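3. Gathering the demonstrations

3.1 Workspace

All demonstrations were recorded on one bench, which we call the Wadance cell in the rest of this paper. Two arms are fixed along the far side of the bench and share the space in front of them. The table is covered with brown paper and marked out in squares with blue tape. The tape is used by the operators when they lay out parts before a recording. It is not used by the policy in any direct way, although it is visible in the images and we return to this point in Section 5.

The task family is small-part handling with a belt conveyor in the shared space. We chose it over the bin-only tasks of our earlier work, known as Zonley, for two reasons. A conveyor splits the table into a near side and a far side, so that the arms must reach over or around it. It also gives the operators a natural place to pass a part from one arm to the other. In Zonley, where the arms had no reason to meet, most of the demonstrations used a single arm and the second was parked.

3.2 Operators

Three people gave the demonstrations: Wumpini Sulemana, Selorm Nutsugah and Nermin Kahraman. Kahraman had used the cell for Zonley. The other two had not driven a pair of arms before and were given 10 practice runs each, which were thrown away. Each operator drove both arms at once, one with each hand, and watched the table directly. We tried having two people drive one arm each. It was slower, and the pauses while one waited for the other were copied by the trained policy, so we stopped.

Operators were told what the end state should be and were left to choose how to get there. We did not correct their style. Sulemana tends to lift high and travel slowly, while Nutsugah keeps the fingers close to the paper and pushes a part into place if it is easier than picking it up. Both ways are kept in the set, with the operator's name stored beside each recording so that the effect can be looked at later.

3.3 Recording procedure

A session was made up of 20 recordings with the same set of parts. Before each recording the operator moved the parts to new squares, read from a printed list. The list was made in advance by a short script which avoids any square that neither arm can reach. Both arms then returned to a rest pose above the table, and the recording was started with a foot pedal.

We recorded joint positions, finger positions and the view from a fixed camera. All streams were written at 30 samples per second and lined up afterwards by time stamp. A recording ended when the operator pressed the pedal a second time. If a part fell off the table or an arm stopped on a force limit, the operator ended the recording and marked it as failed.

Lighting was left as it was. The room has a window, and the brightness of the table changes over a day. An early plan was to cover the window and use lamps only. We decided against this after a small test in which a policy trained under lamps alone did badly on the first bright morning. Shiny surfaces are the main difficulty. The belt in particular can carry a bright patch whose position depends on the hour, and the object detector used in Dramani sometimes took such a patch for a part. The policy described here has no separate detector, but it has to cope with the same images.
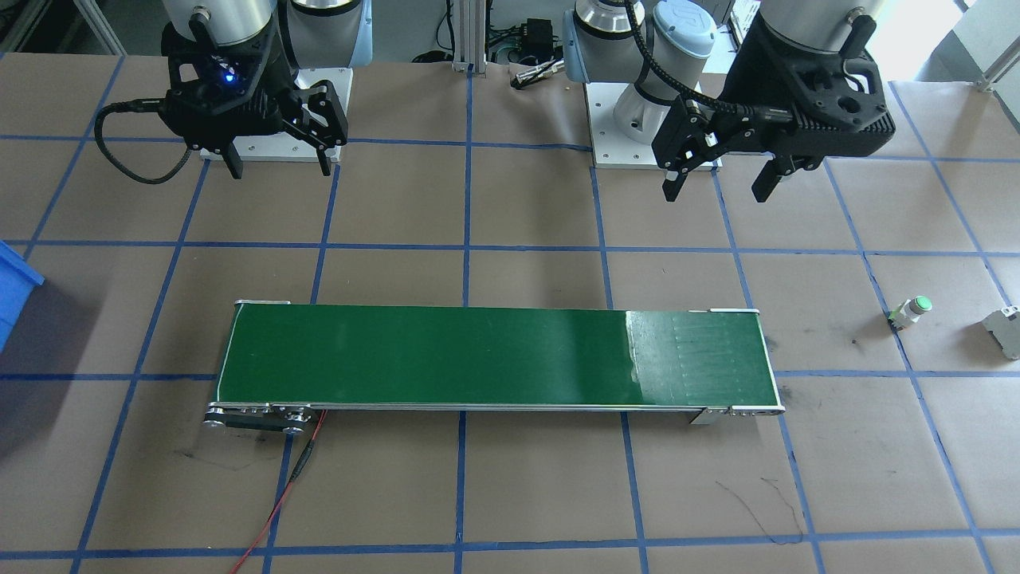

3.4 Checking and labelling

After filtering, 267 recordings were kept. Filtering was done by hand by Ayuba Tsikata and Yaa Nutsugah, who did not give demonstrations themselves. Each recording was watched once by each of them. It was dropped if the end state was not reached, if a hand entered the view, or if the streams could not be lined up. Where they disagreed, they watched it again together.

Failed recordings were not deleted. They are stored separately under the project name Flodora and are used only in the experiment of Section 4.4, where we ask whether a policy can learn to notice that it is going wrong.

Each kept recording has a short written label giving the goal in everyday words, for example "put the small part on the belt". The labels were written by the checkers from the footage, without looking at the task list. This led to some variety in wording, with the same object called a part, a piece or a fitting. We left the wording as written, except for spelling mistakes.

3.5 Known limits

The set comes from one bench and three operators. Cables are another weakness. They hang in loops beside the grippers and lie on the table, and their shape changes slightly whenever the cell is serviced. We did not tie them back further, as this limited the turn of the wrist. A policy trained on the first half of the set was noticeably less steady when tested after the cables had been re-routed, and for that reason the training and test splits in Section 4 both contain recordings from before and after the change.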